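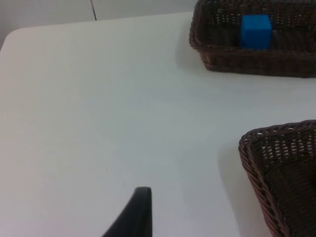
**Ticket: motor cuts out on climbs, Homska trail e-bike**
Status: open, waiting for customer
Handled by: Stelios Manolakis, workshop

**Problem as reported**

Customer writes that the assistance stops on long climbs, always in the highest mode. The display stays on and shows error 43. After switching off and on again the motor works, but only for a few minutes. The bike has 4000 km on it. The battery is the original one. In June the rear wheel was rebuilt at another shop, and the customer believes the fault began after this.

**First check, 9:20**

Read the error memory with the Plustent diagnostic tool. Error 43 is stored many times, together with one older entry for low voltage, which I think is from the winter. In the Homska manual, 43 means "speed signal not plausible". So I did not begin with the battery.

Magnet on the spoke: present, but turned a little to the side. Gap to the sensor was too big. I moved it back and tightened the screw. On the stand everything was fine, also in the highest mode.

Test ride up the hill behind the shop: error came back before the second bend.

**Second check, 11:45**

Changed the sensor for a new one from stock (Delorme, same connector). Same result on the hill. I put the old sensor back, so please do not charge the customer for this part.

Battery was at 80 % for the first ride. I repeated it at 20 % to see if it makes a difference. It does not. The error comes at almost the same place on the road.

**Third check, 14:10**

Took off the motor cover on the left side. The sensor cable goes between the chainstay and the motor housing, and there it was pressed flat. The outer layer is open at one point and I can see the copper. With the bike on the stand I moved the cable by hand and the speed on the display jumped to zero two times. When the rider pedals hard the motor moves very slightly in its mount, and this is probably enough to pull on the cable.

The lower motor bolt was also not tight. I have tightened it to the value in the manual.

I cannot say who put the cable in this position. For a wheel rebuild you do not need to open the cover, so I would not tell the customer that it was the other shop.

**What was done**

- Cable isolated with heat-shrink tube and put back in the correct channel
- Magnet adjusted
- Error memory cleared
- Two rides on the hill, highest mode, no error

**Still to do**

The repair of the cable is good for now, but I would like to replace it. Ordered from Tradance, no delivery date yet. Customer can use the bike until then – but please ask for a message if 43 appears again, and with which mode.

Firmware was not updated. The new version resets the motor settings and the customer has his own settings saved, so I want to ask him first.

**Note, 16:30**

Called, no answer. Left a message that the bike can be collected. Key for the battery is in the envelope with the ticket number.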